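4.2 What changed for the tidying staff

Work at the Prasura site is dull to describe and hard to automate: small toys and household bits, a bed, a green storage box, one item at a time. Before the change, staff did it by hand and were judged on speed. Now they do it with a hand-held gripper and their movements are the product. Target was 700 pick-ups per worker in September, and we logged 868 from the fastest. 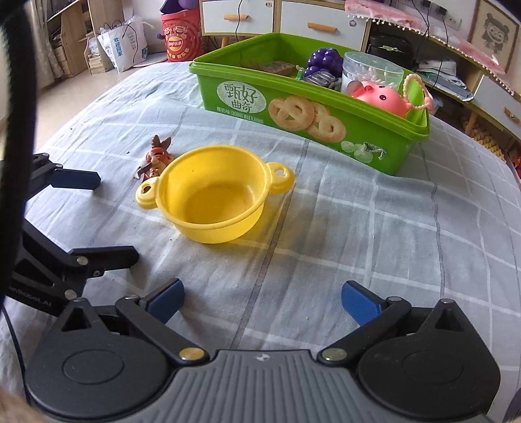

Jairo Ayala had done the job by hand for 3 years. Slower now, he told us, and more tired in the wrist - but fewer arguments about pace. Others were less keen. Thin or see-through items came up alot in interviews, chunky toys hardly at all.

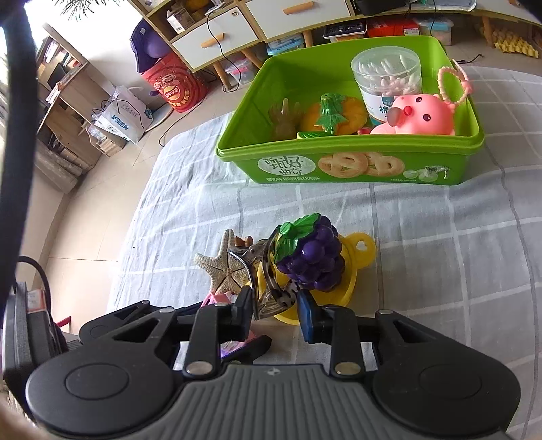

Figure 3. Gripper closed on a transparent piece with a patterned rim, grapes and starfish nearby.

4.3 Skill and who gets credit

Two views here. Supervisors at Prulach called the work unskilled. Workers did not. Choosing an angle, leaving the jaws open a bit longer, going round one toy to reach the next - all learnt on the job, none of it in the Kandix training sheet.
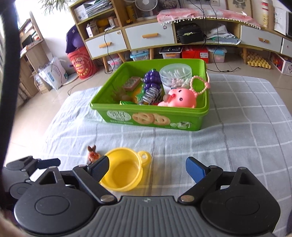
Pay did not follow. Same grade as before, same breaks. Hegedűs makes a simlar point about warehouse staff, and our interviews fit with it, though three workers did say they would not go back.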